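Search this site Search Go

In Defence of the Plastic Aubergine

There is a school of thought, strong in our part of town and stronger still after a glass of wine, which holds that toy food is a bad idea. Children should have real vegetables, the argument goes. They should shell peas. They should scrub a potato with a small brush and learn that it came out of the ground. I have heard this from people whose own children live on beige things shaped like dinosaurs, and I have nodded, because they were giving me a lift home.

I take the other side. I think play vegetables are among the more sensible objects in a house, and I'd go further and say that most of us learned what a vegetable was from a bad copy of one. I knew the aubergine as a toy for years before I met it as a dinner. When it finally turned up on a plate it was brown and oily and had gone flat, and I felt that somebody had made a mistake in the kitchen.

The case against was put to me at length in March by my neighbour Xuân Khương, who cooks properly and has opinions about knives. His complaint is that the toys lie. A real carrot is a thin, hairy, bent sort of thing. A toy carrot looks as if it has been to a good school. No corn on sale near us arrives with its husk folded back like a napkin, and the aubergine in the toy box is always the violet of a bishop's socks, when the one in the shop is nearly black and has a sticker on it.

All true. But look at what survives the lying.
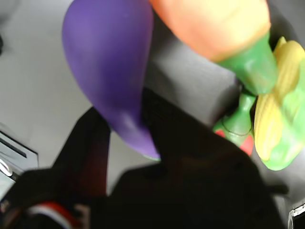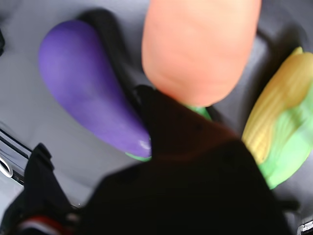 Purple, orange, yellow with a bit of green round it. Blurred as they are, you'd know the three big ones from across a car park. The aubergine still has its teardrop shape, the carrot still has its ridges, and the corn has kept its rows of bumps. Someone at a desk had to decide that a carrot is mostly orange with lines across it, and I think they decided correctly. A four-year-old drawing a carrot would come to the same view.

Xuân Khương's second point is about smell and weight, and he has me there. I once packed a whole bag of toy groceries for my niece's pretend shop, which is called Lostport for reasons she won't discuss, and it had all the heft of a bag of socks. She charged me 269 for it. I asked 269 what, and she said it was closed now.

That shop, though, is the best argument I have. In one wet afternoon she sold me the same corn cob on four occasions, refused me a refund, moved the carrots to a higher shelf to make them dearer, and made soup in a shoe. Try that with real produce. By three o'clock you'd have a bendy carrot and something on the carpet, and an adult would have stepped in to say that food isn't for playing with. Real vegetables come with a rule attached. The rubbery ones have only ever been for playing with, so a child can be as wrong as she likes with them.

There is also the matter of tidying. I am told by Tuấn Đàm, who has three boys and a hallway you cross at your own risk, that play food is the only category of toy his lot will put away unasked, and that they do it by colour – the green things are last because nobody wants them. I find this very lifelike. He keeps everything in one washing-up bowl and swears he'll never buy the little wooden crates. I bought the little wooden crates. They are currently full of chargers.

Do toy vegetables make children eat real ones?

Mine is the unpopular answer: they don't seem to make the slightest difference, and I wouldn't buy them for that. My niece has sold hundreds of carrots and eaten perhaps two. Buy them because shopkeeping is fun and the pieces wipe clean.

I'll let Xuân Khương have the peas, incidentally. Shelling real peas is lovely, and I have never seen a toy pod worth the money. He can come round on Monday and bring a colander.

Recent columns
Against the Matching Mug
My Quarrel with the Fitted Sheet
Who Is the Fruit Bowl For?
A Drawer Full of Lids

Contact | Copyright | Back to top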